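Every spring someone asks me what a robot costs, and I give the price of the arm. It's the wrong number. At Grollavach we spent $2,364 on a used gripper for the Tidomero project and felt careful about it. We had no line in the budget for testing time, and that was the part that hurt.

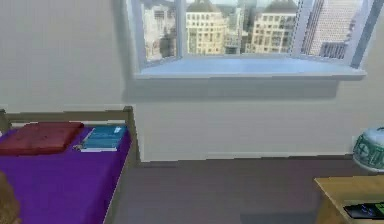 Simulation belongs in the purchase plan from the first draft. We had treated it as something the engineers would sort out on their own machines, free of charge. A rendered bedroom takes paid hours to build and more hours to check. Put a closed book on a purple sheet beside a pillow, and you have a fair question to ask before you buy: can the hardware you're pricing pick up something flat from a bed? A brochure won't answer that. We paid $1,263 for scene work in August, and I'd have moved it ahead of the gripper if I could.

The supplier, Stotska, offered a discount for ordering 2 units at once. I understand the pull of that. But a second unit doubles the spare parts and the service contract, and it locks in a choice made before anyone has run a full set of tasks.

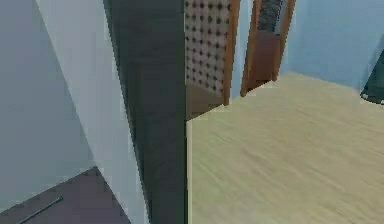
My rule now is to hold back the second order until the first unit has done 46 working days. Mackay, our other site, wanted theirs sooner — and I said no. They can share the simulated rooms in the meantime and send us their task list by Friday, so the next budget starts with the work they need done.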